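Speaker notes, Monday meetup
"A gripper from the shared workshop"

Slide 1. Hello

Say hi, say the project is called Jedano. Thank Nazmiye Demirtaş for the bench space (and the drill press, which I hogged most of August!). Ask who's built something that grabs things. Wait for hands, don't rush it.

Slide 2. The fingers

So it's two black blocks you hold over the table, and you squeeze, and they close. The first ones I made were bare and everything shot out of them like soap. Pens, dice, a grape. I spent one whole evening gluing on pads, and I love them, even though I'm terrible at cutting curves.

Point at the left finger: the pad's wavy along the top and there's a little notch at the bottom. Small round holes on the top edges too. Pass the spare pad around now.
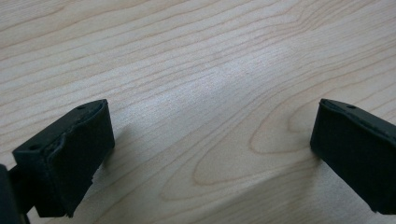 Slide 3. Numbers, quickly

Parts came to roughly 60 dollars. My goal is 1000 recorded grabs and I'm at 400, so please come squeeze it at the break! Six grabs each would be lovely.

Slide 4. What's next

Softer glue. A lighter arm, because my wrist gets tired. Then the motor version, Itari, if I ever stop fiddling with this one. Take questions, leave the gripper on the front table.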